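Courses > Civil Rights Law > Unit 4 > Handout

School Policy and Student Name Records

Most cases in this unit start with a form. A student asks the school to change a name or a gender marker, the school says no, and the family asks a court to decide. Read the facts below before the seminar.

The Viklund case (class problem)

Joar Wikström, a junior at Tukholm High School, asked the office to use his new name on class lists and his student ID. The principal, Tyra Solheim, agreed. The district overruled her in February and told the school to go back to the name on the birth certificate. The Viklund School District has 240 staff and one written policy on records - it runs to four paragraphs and does not mention names in daily use.
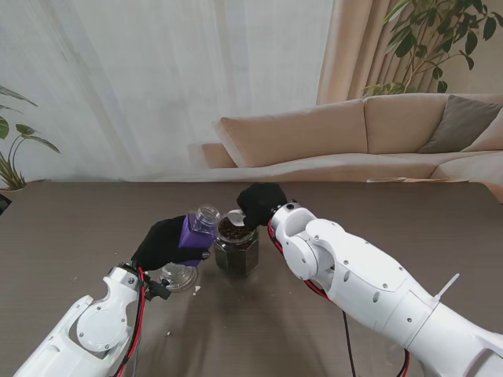

Clear bottle with a purple label, held near a hexagonal glass jar.

Points to prepare

1. Who is the right defendant? The principal carried out the order but did not write it. Look at who had the final say over policy.

2. Which claims are available? Start with equal protection, then Title IX. Keep the two separate in your notes. They have different tests and different remedies.

3. Is the case moot if the student graduates? A claim for an order usually ends there. A claim for money damages usually does not, even when the amount is small.

4. What does the record show? Ottmar Meinecke, the district registrar, said in his deposition that nicknames were allowed on class lists. Page 468 of the course reader has the full exchange.

Written work

Write a memo of no more than 1000 words for the student's lawyer, Dzintra Ots. Cite cases from the reader only. Put your section number on the first page - no names, as grading is blind.

Filed under: Handouts, Education Law, Student Rights

Contact the course office | Back to top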